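21 June 2021

Back on the dye pots today after a fortnight of doing nothing but paperwork, and oh it was good to get my hands in a bucket again. Madder this time, on the linen thread Elspeth wants for the sewing stations. She's got a run of pamphlet bindings to do in October and would like a brick red that doesn't go pink the minute it sees a window.

So, notes before I forget them.

Scoured 40 g of thread in soda ash, long slow simmer, left it in the pot to cool because I got talking to Meirion about his leaking tap (still leaking). The water came off the colour of strong tea, which always shocks me with linen - you'd swear it was clean when it went in. Rinsed until the water ran clear and then once more for luck.

Mordant next. I used the alum recipe from the Jayasinghe sheets, the ones in the green folder with the coffee ring. Her tannin step comes first and I have skipped it in the past and been sorry, so tannin bath, then alum, then a rest overnight in the lidded tub. Thread felt a bit papery after but it softened up once wetted out.

Madder roots were the Ornley ones, chopped small and soaked. Now the heat. Last time I let the pot creep up while I was on the phone and got a dull brown like old gravy, so today I stood over it like a hawk with the thermometer and kept it low the whole way. Pulled skeins out at intervals and hung them on the rack in order. The first out is a lovely apricot and the last is very nearly what Elspeth asked for! A touch orange still. I'd like to try a pinch of chalk in the next pot, as our water here is so soft.

Ends and oddments: the Aten hotplate takes an age but holds steady once it gets there. The small one trips the socket if the kettle's on, so please don't. We're down to 5 clean jars.

Wound a bit of the apricot round a scrap and tried it next to the cover stocks. It goes best with the pale ones, I think, and fights with anything grey. Elspeth may disagree, she usually does.

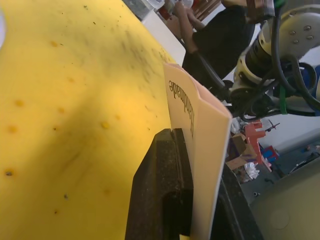 Folded card, pale peach and beige, at the yellow foam.

Meirion asked whether the thread could be waxed straight after dyeing. I'd say leave it a few days, then wax a short length and rub it on white paper to see what comes off. I've put one skein on the windowsill with half of it wrapped in foil for a light test and written the start date on the foil, so don't tidy it away.

Next pot: same weights, chalk added, roots soaked overnight. Need more alum before then. Also need to ask Elspeth if she wants the thicker thread done too, as it'll want the big pan.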